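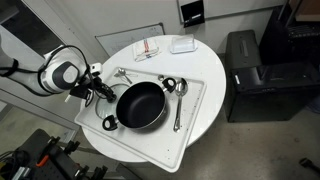

Pot, lid and two spoons on the tray.

The planning meeting for the new square in Dilholm started at seven and was still going at half past nine. I went because I walk through that part of town most days and wanted to know what was going to happen to the old bus turning circle. The short version is that it will become a public square, with a memorial to the people who worked at the Amska mill, and that the memorial will not be where most of us thought it would be.

The first plan put it right in the middle. It was to be a long low wall of local stone with 800 names cut into it, facing the library steps. The council's own officers liked it. The objection came from the market traders, who have used the turning circle for overflow stalls every December since the buses moved, and who worked out that a wall in the middle would leave them with space for half the pitches. They brought a petition with 300 signatures. I signed it myself, although I was in two minds.

The second plan moved the wall to the north side, against the car park. That got rid of the problem with the stalls but it meant the names would be in shade for most of the day, and a woman behind me pointed out that people would park with their bumpers nearly touching it. The drawings did show a strip of planting in between. It looked narrow to me.

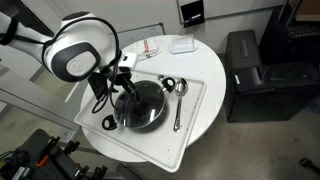

Photo: Bakilana

What they approved in the end is the third plan, on the river side, where the ground drops away a little. The wall follows the slope and there is a path along the front of it wide enough for two wheelchairs to pass. I think it is the best of the three. You will be able to see the water from it, and the mill stood on that bank, so it makes more sense than the library steps ever did.

There are conditions. The lighting has to come back for a separate decision, and so does the wording at the top of the wall. One councillor wanted the opening and closing dates of the mill and nothing else. Another wanted a line about the fire. They went back and forth on this for twenty minutes and then agreed to ask the families, which they could have done at the beginning.

The money is the part I am least sure about. The square itself is paid for out of the town centre budget. The memorial is not, and the appeal has raised about 2,000 pounds so far, which won't go far with stone. The firm that did the drawings, Ora, has said it will not charge for the changes between the second and third plans. That was the only thing all evening that got a round of applause.

I asked one question, about the bench. There is a bench by the turning circle at the moment, a plain one with a bit missing from the back, and it is the only place to sit between the library and the bridge. None of the drawings showed it. I was told that seating would be looked at in the next stage - I have written that down and will ask again.

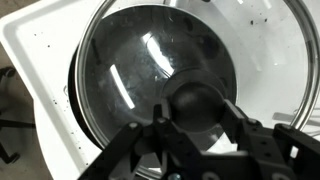

Holding the lid by its knob.

Work on the drains is meant to start in the spring, with the footpath to the bridge closed for part of it. The diversion goes up past the chapel and adds 100 yards or so, mostly uphill. The full set of drawings is on display in the library, on the boards by the photocopier, and there is a box for comments underneath. The pen had gone when I looked, so take your own.

6 comments
14 shares

Recent posts
The bridge closure, and how to get round it
What the bus timetable changes mean for Dilholm
Two evenings at the local plan consultation
Library hours are changing again
Notes from the Amska mill open day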